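Unload the dryer by hand, one piece at a time

By Aarti Kanaujia

The usual way of emptying a dryer is to hold a basket under the door and drag everything out at once. I think this is a poor method, and that the few minutes it saves are lost again at the ironing board.

Clothes left in a heap crease under their own weight. Dark loads suffer most, as a black sleeve inside a black jumper is easy to miss until the whole lot has been folded. Taking out one garment, shaking it and laying it flat deals with both faults at the same stage.

I kept a log of my own loads up to March. It covers 558 loads and 2343 garments taken out singly, of which 1647 needed no iron. I make no claim for it beyond my own household, where most of the washing is cotton and most of it is dark.
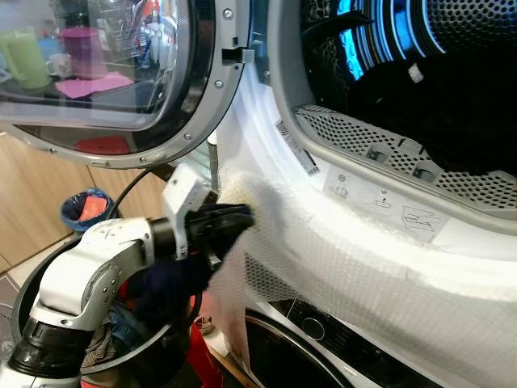
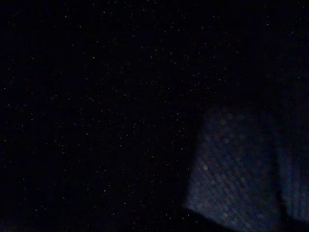
Stacked machines make the case stronger. With the dryer on top, the drum sits high and its back wall is hard to see into from a normal standing position. Small items stay behind. Krum Tomić, who disagrees with me on nearly everything to do with laundry, argues that a quick spin of the drum by hand brings them forward. It does bring some forward. Socks tend to cling to the wall — more so after a synthetic load — and have to be felt for.

The filter belongs in the same routine. Where its grille lies just below the drum opening, fluff from the last garments drops onto it during unloading, so cleaning it beforehand is wasted effort. Empty the drum, then clean the filter, then shut the door.

Dragica Spahić's objection is that few people have the patience. She may be right about large families. For a load of shirts and trousers I still consider the basket method a false economy, and I would sooner run smaller loads than go back to it.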